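April, late, after lab

Lab ran long again. I got a seat by the door and was logged in by the time the others had their kitchens loaded. Our team is still called Cuneck because that was the default folder name and we never changed it. The other team on our bench is Skarkik, and they are a week ahead of us.

The assignment for this half of the term is the kitchen task. Two arms, one torso, a counter with things on it, and the program has to pick up the apple and put it in the square bowl without pushing anything off the edge. All of it is in the simulator. We don't get time on real hardware until the Saarinen room opens up, and the sign-up sheet for that is full through the end of the month.

I spent the first hour on the starting pose. The rule in the handout is that both arms have to begin clear of the counter, and ours didn't. The right arm kept coming up over the corner of the stone because I had copied the shoulder numbers from the left side and forgotten to flip one sign. I fixed the sign and then the elbow was wrong. I fixed the elbow and then it was fine, but I had lost the old settings and could not say what I had changed. I need to start saving copies. I write that every week.
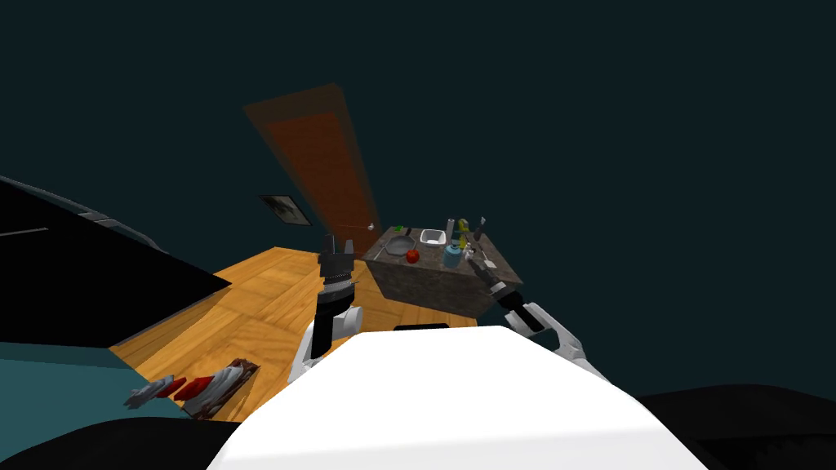

After that I worked on the reach itself. The limit is 2000 steps per attempt, and if the apple isn't in the bowl by then the run counts as a fail. Most of our fails are not dramatic. The arm goes out, slows down near the pan, makes small corrections, and runs out of steps while it is still making them. My partner thinks the slowdown zone is too big. I think the target point is wrong and the arm is trying to get to a place it can't quite reach. We agreed to test both, one at a time, and not change two things in the same run like last time.

We got through 71 attempts before dinner and 35 of them passed. That is just under half. Last week's number was worse, so I wrote it in the lab book without comment. The passing grade for the checkpoint is higher than that and we have 2 weeks.

Dinner was a sandwich from the machine downstairs. I ate it on the steps and called home. Mom asked if the robot could do dishes yet. I said no.

When I got back I switched over to the wrist view, which I had been avoiding. The other view makes everything look better than it is.
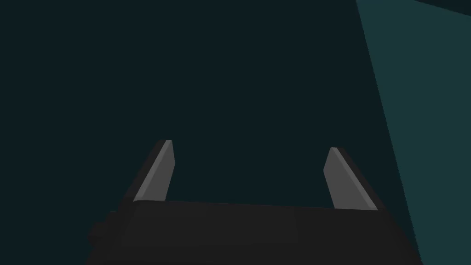
The grip code is the part I wrote on my own, so I wanted to go through it before somebody else did. It is short. It opens the hand, waits for the arm to settle, closes until the force number goes up, and then holds. The trouble is in the waiting. If the arm never quite settles, the hand never gets the close command, and the run ends with nothing picked up. I had been blaming the close command for two weeks. In the wrist view there are the two fingers spread wide with only dark teal in the gap, and I looked at that for a good while before I went back and read the wait loop line by line. The settle threshold was set so tight that the normal shake in the wrist was enough to keep it from passing. I loosened it a little and added a timeout, so that it closes anyway after a while.

I have not run the full set with the new threshold. The shared machine was booked from nine o'clock by the Vulwood group, who are doing the drawer task and always use their whole slot. I did three short runs on my laptop, which is slow, and the close command went out in all three. One of them still missed the apple. That part could be the target point, so maybe we were both right.

Things for tomorrow: save a copy before touching anything. Run the full set with the new wait loop and nothing else changed. Write up the sign mistake for the report, since they take points off if you leave out what went wrong. Ask about the Saarinen sheet in case a team has dropped out.

I walked back the long way. It had rained and my left shoe leaks, so the socks are on the radiator. Calculus set is due at noon and I have done the first page.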